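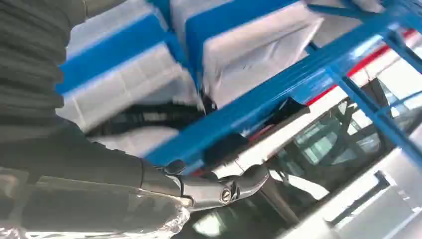 Mitali Haque thinks we'll all be asking for the robot back the first time it goes down for a day. She told me so at break, and she may be right. My back has been better since August, I'll give it that.

The old way, the four of us on packages lifted all shift and rotated every 40 minutes. Now two of us stay on the rack side and the other two are over at Nurkia learning labels. I miss the talk more than I expected. You can't chat much when you're watching for a fault light.

Stopped twice today. The first was wrapping hanging loose on a package, and I tucked it in and hit reset. The second was error 133, so I had to call Iresha. She cleared it from her desk and said to write it in the log - I had already written it.

The pay letter came too. Same grade, new title, "cell attendant." I asked if attendants still get the lifting allowance and was told someone would get back to me. Mitali got the same answer last week.

Early shift tomorrow. Need to find my other gloves and ask about the Nurkia training dates.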